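Turneto Bench Cell 3: Periodic Inspection Checklist with Comments

Scope: one table-mounted articulated arm, two-finger gripper, base mount, controller, table surface and loose test pieces. The simulated copy of the cell is inspected under Part F.
Inspected by: Mohsin Qureshi
Period: October
Arm hours at inspection: 2,922
Previous major service: 2,000 hours
Key: P = pass, A = attention, F = fail, N/A = not applicable

Part A. Isolation and access

A1. Main isolator locks in the off position. P
A2. Lock and tag fitted before any cover is removed. P
A3. Stored energy discharged, controller indicator out before handling connectors. P
Comment: The indicator takes longer to go out than the Drerkis manual states. Wait for it. Do not work to the time in the manual.
A4. Emergency stop at operator position latches and needs a deliberate reset. P
A5. Emergency stop at rear of cell, same test. A
Comment: Latches correctly but the mushroom head has sideways play. Contact block checked with a meter, both channels open together. Replacement head ordered through Grenon. Cell may run in the meantime at reduced speed with an operator present.
A6. Teach pendant enabling switch drops out in both the released and fully pressed positions. P

Part B. Base and mount

B1. Base fasteners at marked torque, witness lines unbroken. P
B2. No rocking at base with arm at full horizontal reach, by hand, power off. P
B3. Table top free of cracks or lifting near the mount. P
B4. Table levelling feet locked. A
Comment: One locknut was finger tight. Nipped up and re-marked. It was also found slack at the previous inspection, so a spring washer has been added. If it is slack a third time, replace the foot.
B5. Earth bond from base to cell frame. P

Part C. Joints and cabling

C1. Shoulder, elbow and wrist covers seated, all screws present. A
Comment: One elbow cover screw missing, not found on the floor or in the drip tray. Replaced from stock. Cover was lifted and the cavity checked with a mirror and magnet before it was closed.
C2. No grease at joint seals. P
C3. Joint backlash within limits. P
Comment: Elbow is the loosest of the set, still inside the limit. Trend it.
C4. Brake hold test, each axis, arm extended. P
C5. Harness free of rubbing at elbow through full travel. A
Comment: Sleeve polished on the inside of the bend. Conductors not exposed. Harness rotated a quarter turn in its clamps to present a fresh face. Fit new sleeve at next service.
C6. Homing repeatability, 19 cycles, dial gauge at wrist flange. P
C7. Stopping distance at full programmed speed. P
Comment: Recorded in the cell log with the payload fitted. The earlier unloaded figure should not be used for setting the soft limits.

Part D. Gripper

D1. Fingers open and close without hesitation. P
D2. Fingertip faces clean, no chips or embedded grit. P
D3. Finger screws secure, thread locker visible. F
Comment: One screw turned by hand. Removed, threads cleaned, refitted with fresh compound and left overnight. Rechecked in the morning and passed. The item is still entered as a fail for this period so that it gets a follow-up.
D4. Grip force at low, mid and high settings. P
D5. Part retained on loss of power. P

Part E. Table surface and test pieces

E1. Surface clean, no residue from tape or markers. P
Comment: Use the plain cleaner only. Solvent dulls the finish and changes how the surface reads under the cell lights.
E2. Blocks free of burrs and within size tolerance. A
Comment: One block has a bruised corner. Dressed with a fine file and measured again.
E3. Blocks placed singly for the pick test, no stacks. P
E4. Clearance between pieces allows the fingers to open fully. P

Part F. Simulated cell

The Živković model is used to rehearse every new motion before it goes to the real arm, so it is held to the same inspection interval. An error in the model becomes a collision on the bench.

F1. Joint limits in model match controller limits. A
Comment: The wrist limit in the model was wider than the one in the controller. Controller value is correct. Model updated and saved under a new revision.
F2. Start pose clears the base and all loose pieces. P

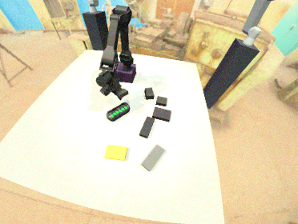 Comment: Start pose is to be loaded from the saved file. Jogging the arm to something close is not acceptable, as the first move of the pick routine is relative.
F3. Gripper starts empty and open. P
F4. Blocks low and unstacked at start. P
F5. Contact between finger and block reported by the model without pass-through. P
Comment: Tested at slow speed and at programmed speed. A previous revision let the fingertip sink into a block at the higher speed.
F6. Model time step matches controller cycle. P

Part G. Return to service

G1. Tools and loose hardware accounted for. P
G2. Covers and guards refitted. P
G3. Locks and tags removed by the person who fitted them. P
G4. First cycle run at reduced speed, operator at the stop. P
G5. Log entry completed, open items carried forward. P

Open items

A5: fit new emergency stop head, repeat two-channel test.
B4: check locknut at next weekly walk-round.
C5: new harness sleeve at next service.
D3: recheck finger screws after the first full week of running.
F1: remove the superseded model revision from the shared drive.

Result: cell returned to service with restriction under A5. Restriction to be lifted in writing by the inspector once the new head is fitted and tested.

Signed: M. Qureshi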